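Rima: a small dataset of home recipe cards

Rima is a collection of recipe cards typed out from family notebooks, with the quantities put into a regular form. It contains 3787 ingredient lines. The name has no meaning, it was the title on the first notebook that I received. This file explains what is inside, how it was prepared, and what you should be careful with.

What is in the folder

cards.csv has one row for each recipe. The columns are card_id, title, notebook, servings, oven_c and language.

lines.csv has one row for each ingredient line. The columns are card_id, line_no, raw_text, quantity, unit, item and note.

steps.txt has the method for each recipe, in the order of the card. Cards are separated by an empty line and each one begins with its card_id.

units.csv is the conversion table. Please read the part on cups before you use it.

The two CSV files are joined on card_id. The encoding is UTF-8 and the separator is a semicolon, as many cooks write "1,5" and I did not want to put quotes around every cell.

Where the cards come from

The notebooks come from 12 households in Cledside and Hedell. Each household agreed that the text of the recipes can be shared, but not the scans. For this reason there are no page images in the folder, and please do not ask me for them. Names of relatives in titles were replaced by a single letter, so "Aunt somebody's lemon slice" became "Aunt M's lemon slice". Where a card was clearly copied from a printed cookbook, I left it out. I may have missed a few, and if you recognise one, write to me and I will remove it.

Most cards are in English. A smaller part is in French, and these keep their original wording in raw_text. The item column is always in English.

How the lines were typed

Every line was typed by one person and read again by another. The raw_text column keeps the spelling of the writer, including the mistakes. If the notebook says "brocoli" or "tumeric", you will find it like this. The item column has the corrected form, in the singular and in lower case.

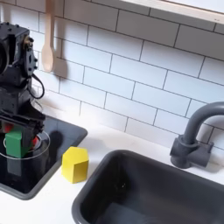 Green block at the cooking surface.

Quantities that are not numbers were the most difficult part. Cooks write "a bit of butter", "flour to feel right" or "milk until it looks like paint". In these cases quantity is empty, unit is empty, and the whole expression goes in note. I prefer an empty cell to a number that I made up. A range such as "2 to 3 onions" keeps the lower number in quantity and the full range in note.

Cups, spoons and ovens

A cup in this dataset is 250 mL. A tablespoon is the bigger problem: the Australian one is 20 mL and most others are 15 mL. When the notebook shows clearly which one is meant, unit says tbsp_20 or tbsp_15. When it is not clear, unit says only tbsp, and you must decide by yourself. For a stew it makes no difference. For baking powder it does.

Oven temperatures were written in Celsius, in Fahrenheit, by gas mark, or with a word such as "moderate". The first three were converted and rounded to the nearest five degrees. Words were not converted, and oven_c is empty for them, but the word stays in steps.txt. Fan ovens are mentioned on six cards only, so I did not make a column for this.

Known problems

The same recipe can appear in two notebooks with small changes. I kept both — a family's version of a dish is part of what I wanted to save.

Sweet recipes are much more common than savoury ones. People write down cakes and cook dinner from memory. Please do not use Rima to say what people in Hedell eat.

The notebook called Saxena has water damage on its last pages. Missing words are marked [?] in raw_text, and I did not try to guess them.

Some servings values look strange (a pavlova for one person). They are copied from the card.

Use and corrections

You can use the files for teaching, for study, or for cooking. If you publish something, please mention the name Rima and the version in VERSION.txt. Selling the recipes as a book is not allowed under the agreement with the households.

Corrections are welcome. Send the card_id, the line_no and what you think it should say. I go through them on Sunday evenings, and the changes go into the next version, normally in November.

Maintained by Tarek Ait Ali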